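Bench notebook, Penrose room
Friday, November 22, 2024

Working on the second tower of the Amura batch. Present: me, Anselmo Rocha in the morning, Colin Naylor after lunch. Hubert is still at home with his back, so the parts shelf was not sorted and I had to look for the small screws in three different boxes before I found them.

The purpose of the day was to take one tower apart to the level where we can decide what is kept: the drive, the processor, the memory, the supply. The first tower, from last week, we did in a hurry and I was not satisfied with my notes. When Keith asked me which cable had been on which port I could not answer him. So this time I write down more than is necessary.

Start. Power cord off, all the cords at the back off, wait. I pressed the power button with the cord removed, as Wendy taught us, and held it until I was bored. Then side panel off. The panel was stiff at the rear corner, I think it was bent one time and somebody pushed it back by hand. It goes with the case if the case is reused, but it should be made straight first.

The case must lie on its side with the open side up, and I prefer that it lies directly on the metal of the bench. We tried the rubber mat on the first tower and the mat moved each time that we pulled a connector. On the bare bench the case slides also, but only along the grooves, and this you can expect and hold against with one hand. Small disadvantage: the grooves catch screws. I lost one today and found it with the magnet on a string. Some grooves are dirty near the rail and must be cleaned with a brush, the vacuum does not reach into them.
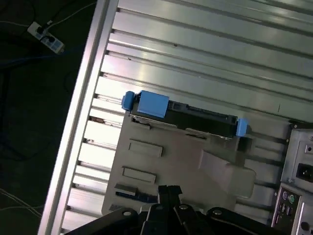

Case open on the ribbed bench. Power strip on the floor beyond the rail.

About that floor. I have said it before to Colin and I write it here so that it is said to all: the cables beside the bench should go in a channel or be taped. I walk on that side when I need to see the rear of a case, and with a heavy supply in my hands I do not look at my feet. Colin says he has a length of channel left from the other room. He will bring it.

Order of work today, as it was done:

Drive data cable first, then drive power, then the drive itself. The drive came out without screws, only with the plastic at its sides, and went directly to the holder on the bench. I do not want drives to lie flat beside the case anymore. On the first tower we laid one on the metal and later a screwdriver fell on it, label side up, luckily.

Then the cooler. Five minutes of work, and 40 minutes of looking for the correct bit, because the long one was in Anselmo's drawer and Anselmo had gone out for bread. I wiped the old paste with the Ciluvex cloths. They are good but they leave the fingers dry, use the gloves. Please also do not put the used cloths in the paper bin, there is a closed bin under the sink for them.

Then the processor. Lever out from under its hook, bracket up, and lift the chip by the edges, straight. I write "straight" because I have seen it done at an angle, and then there is a bent pin in the socket and the board is finished. A chip should go in its small tray as soon as it is out. The trays are in the second drawer and not the first as the label says. I made a new label.

The memory I leave for the last, because the clips are strong and the board bends a little when you press. It is better when the other work is finished and the hands are not tired. One stick of 16 GB is what the Amura people want in each machine, and Keith has the box of tested sticks in his cupboard. Ask him for the key, do not take from the open box on the shelf, those are not tested.

With the supply I did nothing yet. Its wires go under other wires and I want to make the drawing before I touch them. There are a few small labels on the wires already, and I do not trust labels that I did not write, but I copied them in the drawing with a question mark.

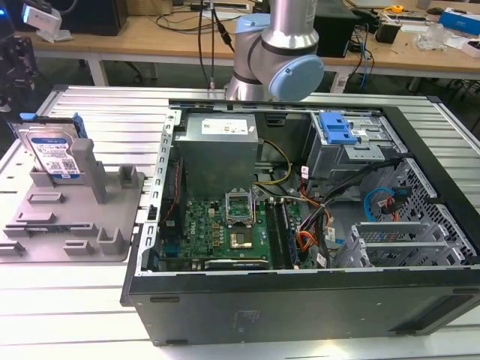
Can the processor be put back in the socket without new paste, only to test if the board starts?

For a short start of one or two minutes it is possible with the old paste if it is still soft, but we do not do it here. Clean both surfaces, put a small amount of new paste in the center, mount the cooler fully and then start. The tube costs less than the board.

Colin had the same question last week in a different form, if we can start the board without any cooler at all. For that the reply from Wendy was shorter.

Notes on the cables inside. I find it helps to follow each cable with a finger from the board to its other end before removing anything, and to say aloud where it goes. Anselmo laughs at this. But yesterday he put a data cable back on the wrong port, and the machine looked for its system on a drive that was not there, and we needed a good part of the morning to understand it. The colors do not tell you anything, they are only what was in the factory that day. A red cable and a blue cable do the same work. What matters is the number printed beside the port on the board, and for this you need the lamp and, for me, the other glasses.

If a data cable has no metal clip at the end I replace it. Two in this batch had lost the clip. They hold on a table but not in the back of a car.

The blue plastic parts, the latches and drive tabs, should be kept together with their case. They look the same from one model to the next and they are not. I put them in a bag, and I write the number of the tower on the bag with the thick pen, because the thin one wipes off with the Ciluvex. This I learned in a sad way.

Regarding the drives. The Hekance list wants the hours for each drive before it is erased. The one I tested before lunch gave 2,026 hours, so it is nearly young and it can go back into service after the long test. For the others I will run the test during the weekend and read the results on my return. Do not switch off the test machine. It has a paper on it that says so, but last time the paper had fallen behind the table.

The holder board. Hubert printed it in February and we have changed it since then with more complaints than improvements, I am afraid. My opinion after today: it is good to have the holders standing near the case, since I can reach them without turning around. The boxy ones are the most useful for me. The narrow tall ones are fine for a flat thing that must stand, but there is no chamfer at the mouth of them and one has to look from above to hit the opening. When I work quickly I miss it and push against the border.

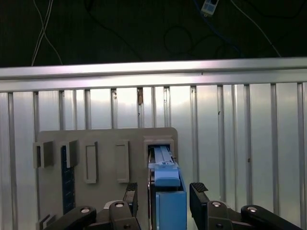 So what I would like to ask Hubert, when his back permits, is a wider mouth on the narrow holders, maybe with a slope on the inner side, and a little more height between the bottom of the opening and the plate. Also a place for the long screwdriver. Now it has no home and it travels. Anselmo wants in addition a deep cup for screws. I am against it, screws in a deep cup are mixed screws. A flat tray with divisions is better and we have already two of these, only they are always under something.

The print should be made with thicker walls too. At the first version one post broke at the layer line when Colin leaned on it. He leaned only a little, he says.

After lunch we tried how the work goes with two persons on one case. My impression is that it is slower. One holds and the other waits, and both want the lamp. It is better when one person does the case and the second one cleans, writes the bags and fills in the Hekance list at the other table. In this way we were finished with the writing at the same moment as with the hands, and this has not happened before.

Open points:

- Supply: make the drawing, then take it out. Check the fan for dust and noise before deciding.
- Side panel: make straight. Ask Keith if he has still the wooden block.
- Floor cables: channel from Colin.
- Grooves of the bench: brush, perhaps the one for bottles.
- Gloves size M are finished. L is too big for me and falls in the work.
- Wendy needs the list for Amura with the serial numbers, typed and not photographed.
- Coin cell of this board: measure it. On the first tower it was empty and the clock was wrong at each start.

On Monday I continue with the supply. If somebody needs the bench before, please lift the case at both ends and do not pull it, and leave the bags where they are. The processor tray goes to the shelf with the lid closed, I have written the tower number on the lid.

Last updated by H. Baumgartner's deputy, page revision 5
Contact: Wendy Marsden, Penrose room | © Penrose workshop notebooks | Back to top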